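Right, long thread time. I've spent most of this summer building a robot arm in the shared workshop in Kutthorpe and I finally have enough to say about it that isn't just swearing at a stepper driver. Settle in!

The short version: it's a desk-height arm with a two-finger gripper, and the job I set it is handling parts from dead desktop computers. Not screws (yet), not cables (please no), just picking a part up, holding it properly and taking it somewhere else.

Why computers? The workshop gets given heaps of them. Cases, boards, processors, all sorts. They're full of shapes that are awkward in different ways and it doesn't matter one bit if I drop something. Perfect practice material.

The arm is called Busel. I wanted a name that was easy to shout across a room when reaching for the stop button. It has been shouted quite a lot.

Budget was 300 quid for the lot and I'm still inside it, just, if you let me off the second power supply. I'm letting myself off the second power supply.

The gripper is the third one I've made. Version one was two flat paddles on a single servo and it held things the way I hold a wet bar of soap. Version two was much stronger and cracked a plastic fan housing on its first afternoon.

Version three has long narrow fingers with rows of holes all the way along, so I can bolt tips and pads wherever I fancy without making a new finger each time. Best decision of the whole project. I change the tips more often than I change my socks at the moment.

The linkage is all hex-socket screws, because I was sick of chewing up cross-heads. One key lives on a string round my neck. I've gone home wearing it twice.

There's a little camera down at the wrist too, looking out past the fingers. I put it there to help with lining up and now I can't imagine working without it. From the side everything looks fine. From the wrist you find out you're coming in crooked.

So, processors. I thought they'd be the easy one! Flat, square, stiff, nice straight edges. Compare that with a bundle of ribbon cable and it sounds like a holiday.

The trouble is how thin they are. The fingers have to meet the edges of a thing only a few millimetres thick, and if one tip is a whisker higher than the other the whole chip swings round as you squeeze. Then it either sits there at a jaunty angle or pings off across the bench.

I've been pinching them by two opposite sides and carrying them up towards a stripped case, to see how much the grip shifts while the arm is moving near something it could bump into.

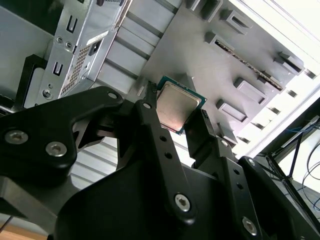

The tilt is what I'm working on now. A chip can be gripped well enough to carry and still be at completely the wrong angle to put down neatly, and those are two separate problems that I'd been treating as one. Took me far too long to spot that.

What's helping: closing slowly. My first closing routine went at one speed until the motor current went up, which meant the fingers arrived with a thump. Now it goes quickly to nearly shut, then creeps.

I also had the current limit set miles too high. Brought it down bit by bit until chips started slipping, then nudged it back up a touch. Not very scientific, but it gave me a starting number and I could get on with my evening.

Next change was the tips. I've tried heat-shrink, bicycle inner tube, the rubbery stuff you put under rugs, and plain bare tips. Inner tube grips brilliantly but it squashes unevenly, so the chip rolls. Heat-shrink is my favourite so far. Cheap, too.

Someone in the workshop suggested cutting a tiny groove across each tip so the edge of the chip has somewhere to sit. I love this idea and I'm slightly cross I didn't think of it. Going to file a pair by hand before I bother drawing them up.

For the controller I'm using a Sperling board, which I bought second-hand with no manual. It's been solid once I'd worked out which way round the connectors went. I'd label yours before you unplug anything. I did not label mine.

The software side is a small program I've called Zollar. It plays back saved positions one after another and lets me tweak each one with the arrow keys. That's all it does. I keep being tempted to make it cleverer and then remembering I'd like to have an arm that works.

Zollar also saves a line to a text file every time the gripper closes: how far the fingers got, how hard they were pushing, and a yes or no from me for whether I was happy with it. The yes or no is typed by hand with a cup of tea in the other.

As of August 10, 2025 that file has 200 lines in it! I had a little moment when it ticked over. Plenty of those lines are "no", and the "no" ones are far more useful when I sit down with them.

One pattern I noticed from the file: the grip gets worse the longer I run it. I blamed the motor warming up, then the power supply, then the weather. It was a screw in the linkage working its way out. Thread lock on everything now.

Cases are a nuisance in their own way, by the way. So many tabs and folded edges and slots. The arm has clipped the sheet metal on the way in more times than I'd like, so I've added a halfway position where it stops and waits for me to press a key.

That pause has saved me a lot of grief. If you're building anything like this, put a "wait for human" step in early. You can always take it out later on. I'm not taking mine out.

People have asked if it can put a processor into a socket. No! Not even close. I want to be clear about that, as I've seen how this stuff gets talked about. Lining up a chip with a socket needs far finer positioning than I've got, and my wrist joint has play in it you can feel by hand.

What I'd like by the end of August is 8 clean carries in a row, from tray to tray, with the chip landing flat each time. My best run is 5 and the sixth one went under the radiator.

Things I'd do differently: buy proper cable sleeving at the start, make the base heavier, and build the gripper before the arm. I did it the other way about – lovely arm, nothing on the end of it for weeks.

Things I'd do exactly the same: use scrap, build it somewhere with other people around, and keep the old grippers in a drawer. I've raided version two for parts so often that there's hardly any of it left.

I'll write up the finger drawings once I've tried the grooves, as there's no point sharing a shape I'm about to change. If you've gripped thin square things with a home-made gripper, please tell me what you put on the tips. I'm especially curious about silicone, which I haven't touched yet.

Off to file some grooves now. More when there's more!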